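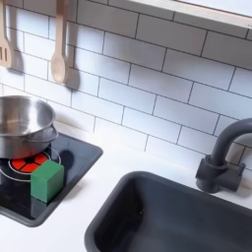

Nnaji / Plulidness
28 April 2026

Thread on grout joints in backsplashes, mostly cement grout, mostly ceramic wall tile. Floors and showers have different requirements and I'm leaving them out.

Joint width comes first. Pressed ceramic wall tile with self-spacing lugs will give you a joint near 1/16 inch whether you want it or not. If you want 1/8, you need spacers on top of the lugs.

Handmade tile needs more. Measure ten or so pieces out of different boxes, take the difference between the largest and the smallest, and make the joint at least three times that. Anything less and the courses drift before you reach the window.

Unsanded grout for 1/8 inch and under. Sanded for anything over. At exactly 1/8 both will work and people will argue with you either way. Check the bag. The bag overrides this post.

Sanded grout will scratch some glazes. Test on an offcut with the float at working pressure, then look at it under a low side light. Overhead light hides it.

Color. Dark grout on pale tile shows every lippage and every joint that wanders. Matching grout hides both. Dark grout also hides cooking grease better, up to a point, and shows efflorescence worse.

Efflorescence is the white haze that comes up through cement grout as it dries. Salts move with the water and get left at the surface. More mix water, more haze. Most of the "my charcoal grout dried gray" photos I get sent are this.

The other cause is the sponge. A dripping sponge on fresh grout pulls pigment out of the top layer and leaves it patchy. Wring it until it won't drip when you squeeze again.

Mixing. Weigh the water. A kitchen scale is fine. The bag gives a range, and for dark colors I stay at the bottom of it. Put the water in the bucket first, then powder.

Slake it. Five to ten minutes standing, then remix with no added water. It will feel stiff after standing and loosen when stirred. If it has set up too far to loosen, throw it out. Adding water at that stage weakens it and shifts the color.

One batch, one wall, if you can manage it. If you need more than one bag, dry blend all of the powder before you start. Lot numbers matter more than people expect with grays.

The Verndale job is a useful case. Rental duplex, two kitchens, same tile, same grout color. Left unit was grouted in October with the heat off. Right unit was done the following week with the heat on.

Left unit dried a full shade lighter than the right. Same bag lot. Cold slows the set, the water sits longer, more salts reach the face. We fixed it with a colorant sealer after a sulfamic acid wash. Two evenings of work for a thermostat setting.

On strength numbers. A cement grout listed at 3,000 psi compressive is plenty for a wall. One listed at 2,000 would also be plenty for a wall. Nothing is standing on your backsplash. Shrinkage and absorption are the numbers to read.

Where the backsplash meets the counter, do not grout. Same for inside corners. Those are changes of plane and the two sides move separately. Use a flexible sealant in a matching color. Grout in that joint will crack, usually during the first heating season.

If yours is already cracked there, rake it out to the full depth of the tile, vacuum, wipe with alcohol, let it dry, then seal. Caulk smeared over cracked grout peels within months.

Shelf brackets and rails: plan the holes before you set tile. A hole through the middle of a tile is easy with a diamond bit and water. A hole half on a joint is where tiles chip. Fill the gap around the fastener with sealant.

Sealing. Cement grout behind a stove should be sealed. Penetrating sealer, thin coat, wipe the glaze dry before it hazes. Epoxy grout does not need it. Some polymer-modified grouts say they don't need it, and in my experience oil still finds them.

Water drop test: put a drop on the joint and leave it for a few minutes. If the joint goes dark, reseal. I do mine once a year, behind the stove only. The rest of the wall hasn't needed it.

Cleaning: pH-neutral cleaner and a nylon brush. No vinegar. It dissolves the cement a little each time and you end up with a low, rough joint that holds dirt better than the one you started with.

Cost, since I'm always asked. My last two quotes for the same wall were $800 and $2,000. The low one left out removing the old tile and patching the drywall. With those added it came to $850 more than the base figure, so the two were closer than they looked. Ask for demolition as a separate line.

Correction to an older thread where I said to wait 24 hours before sealing. Most cement grouts want 48 to 72, and some want longer. Sealing early traps moisture and can lock the haze in.

The Sonia glaze samples are still on the test board. Crackle finish, so the tile itself needs sealing before grout goes anywhere near it. Results when the second coat has cured.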